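Open day at the Brevbridge court house

On Tuesday I went with two colleagues from our legal advice office to the open day at the court house in Brevbridge. We took the early train from Kemeslow and were at the door before 9 o'clock. The queue was already long, mostly law students and some pensioners.

Inger Stougaard, a clerk for many years, led our group of 7 persons. She showed us courtroom 2, where the youth cases are heard. The judge sits there at the same level as the families, and the breaks are longer. Last year the court had 291 such cases, she told us.

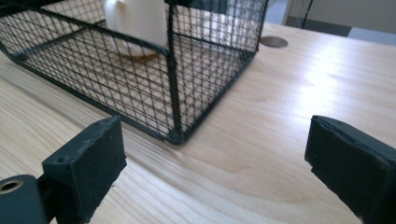 After the coffee we listened to Kolbrún Kragh from the probation service. She spoke about young people who get treatment in place of prison, and how long they must wait for a bed. I asked if the court can order a place when no place is free. It can only adjourn, she answered, and the waiting time is counted later by the judge.

The cells were closed for visitors this time. The library was open until 4 o'clock and I can recommend it, but bring a coin for the locker. The next open day is in June.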